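The Ferry Clerk

Nuala Daly sold tickets for the Wulberg ferry, and in March there were few to sell. The boat could carry 200 people. Most mornings it carried the mail, the bread and Radek Říha, who had a dentist on the other side and a great many bad teeth.

She kept the count in a green book. Her father had started it, and his handwriting ran up to passenger 1,407 of the year he quit. After that it was hers — smaller letters, blue ink. 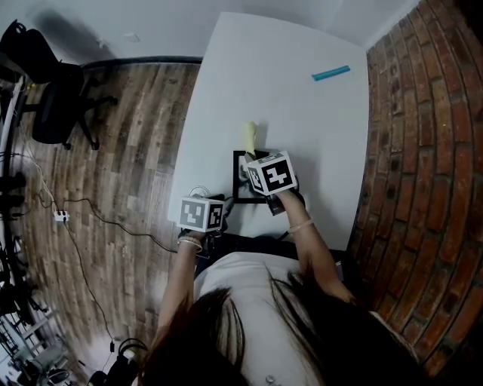

2 min read

Radek came in at 8 with his collar up and put his coins on the counter.

"Return?" she asked.

"One way."

She looked at the coins. He had counted out the right amount, so he had known before he left the house.

"Is the dentist keeping you?"

"My sister has a room over the bakery in Nestum. It has a stove." He rubbed his jaw. "The house is too big since Mother. I hear it all night."

Nuala tore the ticket along the line. She wanted to say something about the house, which she had always liked, with its pear tree and the crooked gate. She asked who would feed the cat.

"The cat went to Doležal."

"Doležal has dogs."

"The cat knows that."

The horn sounded. Radek picked up his bag and went down the ramp, holding the rail because of the ice. She wrote him in the book, and under the return column she drew a short line.

Then she put the kettle on and waited for the bread.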